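How to remove yellow stains from a white table top?

Posted in Home and Cleaning, 3 April 2022

kelon_home

Hello everybody. I have a white table which I bought second hand, the seller said it is from Kollo but there is no label on it. After the winter I see yellow rings where cups with tea were standing, and one bigger spot near the corner. I tried dish soap and warm water two times and the rings became a little lighter, but they are still there.

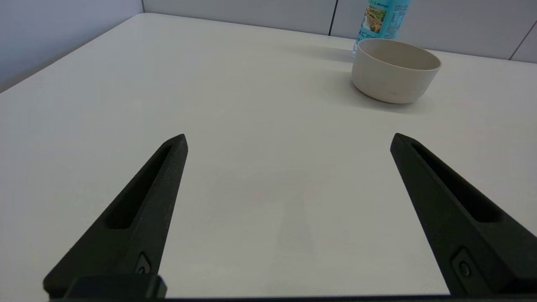 I don't know what the surface is made of, and for this reason I am afraid to use something strong. My neighbor recommends bleach. My sister recommends toothpaste. Which one is less dangerous for the table? I would like to keep it, a new one costs 400 where I live.

Prellska

Please don't begin with bleach. On some white surfaces it makes the yellow color worse, and you can't reverse it. I had the same tea rings on my kitchen table and I cleaned them in this way:

Mix baking soda with a little water until it is a soft paste. Try it first in a place which is not seen, for example on the underside of the edge.

Put the paste on the ring and leave it for 10 minutes. Do not rub while you wait.

Wipe with a soft wet cloth, without pressing, and then dry with another cloth. If the ring is still there you can repeat it the next day. Afterward I began to put anything with tea or sauce on a saucer, and a bowl or a bottle of water can stand directly on the table. 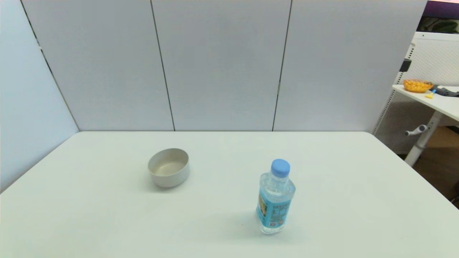
If the surface is painted or lacquered, be more careful with the paste, it can take away the shine. Toothpaste has the same problem, and the whitening kind is rougher than people think.

kurian933

baking soda worked for me too. for the big spot i used sandpaper 3000, wet, very light. it is gone but now this place is more matte than the rest, so maybe do it only if you don't care

kelon_home

Thank you both. I made the test under the edge and the surface looks the same as before, so tomorrow I will try on the smallest ring. The sandpaper I will leave for the last.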